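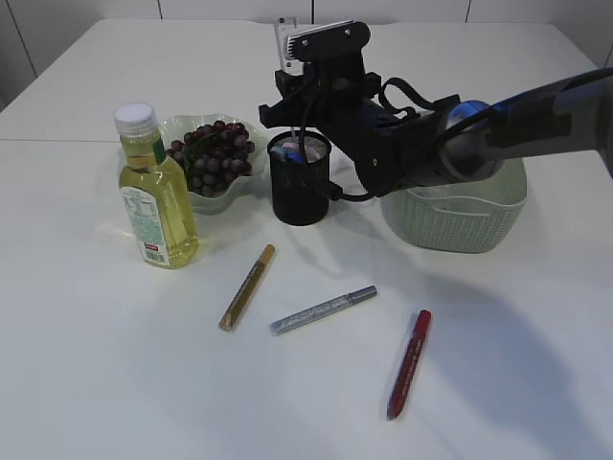
Berkby Table Set: Scalloped Bowl and Mesh Holder

Item no. 1538
Sold by Zastbridge Home & Table
In stock at Lunde warehouse

Two containers for the kitchen table or the counter. The bowl has a wavy rim and is a pale greenish white that lets some light through. The holder is a straight black cylinder with a fine mesh wall. They are sold together under one item number and packed in one box.

What's in the box

One bowl with scalloped rim
One black mesh holder
One card with care notes

Grapes, cooking oil and the contents of the holder are not included.

Overview

The Berkby set is made for tables that do more than one job. A lot of our customers eat, pay bills and do homework at the same table, and they want a place for fruit and a place for pens without buying a tray system. The bowl goes in the middle or toward the wall. The holder goes wherever somebody is likely to reach for a pen.

We used to sell the two pieces separately. Most orders had both in them, so in January we put them in one box and dropped the separate listings. If you have a bowl or a holder from before the change, it is the same size as the one in the set.

The bowl

The rim rises and dips in soft waves all the way around. It is one piece with the wall of the bowl, with no added trim or seam at the edge. The color is pale, somewhere between white and light green, and it changes a little with what you put in it. Dark fruit shows up well against it. Red or purple grapes, plums and cherries are what we usually suggest. Green apples and pears look fine too but blend in more.

A good-sized bunch of grapes fills the bowl and sits slightly above the rim. Leave the grapes on their stems if you can. They keep their shape in a heap that way, and people can break off a small cluster without digging around.

The bowl has no lid and we don't make one for it. It is a serving bowl for food that will be eaten the same day, or for fruit that is happy at room temperature. For the refrigerator, use something with a cover.

Other things customers keep in it: wrapped candy, lemons, garlic, bread rolls at dinner, keys. If you use it for keys, please don't switch back and forth between keys and food without washing it.

The holder

The holder is a plain upright cylinder, open at the top. The wall is a fine black mesh. Crumbs and pencil shavings collect at the bottom as they do in any pen cup. Turn it over and tap it out over the trash from time to time.

The opening is 9 cm across. It takes a normal household mix of pens, markers and pencils, and it will take a pair of small scissors if they go in point down. Short pens and markers may show only their caps above the edge. If you mostly use short ones and find them hard to reach, put a folded paper towel in the bottom to raise them.

It is not meant for wet utensils. We get this question a lot because the set is listed under Kitchen. Spoons and spatulas straight from the sink will drip onto the table, so let them dry first or use one of our drainers. Long ladles are too heavy at the top and can pull the holder over.

Putting the set on the table

There is no right arrangement, but a few things have come up often enough that we will pass them on.

Keep a little space between the bowl and the holder. Ink marks on fruit are hard to wash off, and a hand reaching for a marker should not have to pass over the food.

If you keep a bottle of cooking oil on the table, put it to the side of the bowl, with the cap on tight. Oil that runs down the outside of the bottle leaves a ring, and a ring under a bowl is easy to miss until you move the bowl. Wipe the bottle before you set it down.

White tables are the easiest match for the set. The bowl stays light against them and the black holder is easy to find. On a dark table it is the other way around: the bowl stands out and the holder more or less disappears. Both are fine, it depends on what you want to see first.

If your table is made of sections, set both pieces fully on one section or the other. A base that sits across a seam can rock.

Care

Bowl: Wash by hand in warm water with ordinary dish soap. Use a soft cloth or sponge and go around the rim wave by wave, as juice tends to dry in the low spots. Do not use scouring pads or powder. Do not put the bowl in the oven or microwave, and do not pour boiling water into it. Dry it before storing.

Holder: Take everything out and brush the mesh with a dry brush. An old toothbrush works. For ink or sticky spots, use a damp cloth and then dry right away. Do not leave it standing in water, and do not put it in the dishwasher.

Storage: The holder can be stored inside the bowl for a move or a season away, but wrap it in a dish towel first so the mesh doesn't rub.

Questions we get

Can I buy just the bowl?
Not at the moment. If you have broken a bowl from a set, write to us with your order number and we will see if we have a single one on the shelf at Lunde. We usually do.

Does the bowl come in other colors?
No, only the pale greenish white. The holder only comes in black.

Is the bowl clear?
No. It is translucent, so you can tell that there is something dark inside, but you can't see through it the way you can see through a bottle.

Will the holder scratch my table?
It hasn't scratched ours. If you have a soft or freshly oiled surface, put a felt pad under it. Any self-adhesive pads from a hardware store will do.

Do you sell a matching oil bottle?
No. We have tried a few and customers kept going back to the bottle the oil came in. It has a label, it has a cap that closes and you can throw it in the recycling when it is empty.

Can I use the holder in a bathroom?
For makeup brushes and combs, yes, if they go in dry. We would not keep toothbrushes in it.

How many sets can I order at once?
There is no limit for regular orders. For schools, cafés and offices, write to Maribeth Castillo at our order desk before you pay, and she will combine the boxes into one shipment. The sets are packed 3 to a carton.

Customer comments

Solveig Sundqvist
Bought this for the bowl and was not very interested in the holder, but it ended up by the phone and gets used every day. The bowl is a nice shape. The color is greener in daylight than I thought from reading about it. Washing the rim takes a bit longer than a plain bowl.

Trygve Kristiansen
Good holder, fine bowl. Would have liked a second holder in place of the bowl. Packing was good, nothing broken.

Ronja Sandberg
We have grapes on the table most of the week and they look good in it. The kids' markers used to roll off onto the floor and now they are mostly in the cup. I took off a star because I wanted a lid.

Reply from Zastbridge: Thank you, Ronja. We have passed the lid request on to Rirkirico, who make the bowl for us. A wavy rim is hard to fit with a lid that closes, so please don't wait for it.

Shipping

Orders go out from Lunde on working days. The box is small enough to be left in most parcel lockers. The bowl is wrapped separately with a cardboard collar around the rim. Please take the collar off before you lift the bowl out, or it may catch on the waves.

If a piece arrives damaged, take a picture of it in the box and send it to the order desk with your order number. Keep the packaging until you have heard from us. We send a new piece and you do not need to return the broken one.

Returns

Unused sets can be sent back in the original box. We can't take back a bowl that has had food in it or a holder with ink on it. Return shipping is paid by the customer unless the mistake was ours. Refunds go to the card or account you paid with and are made once Bendik Aasen in returns has checked the set in.

Related items

Berkby dish drainer, small
Berkby felt pads, sheet of 2
Rirkirico serving bowl with lid, plain rim
Zastbridge drawer tray for pens

Page last updated 20 June 2023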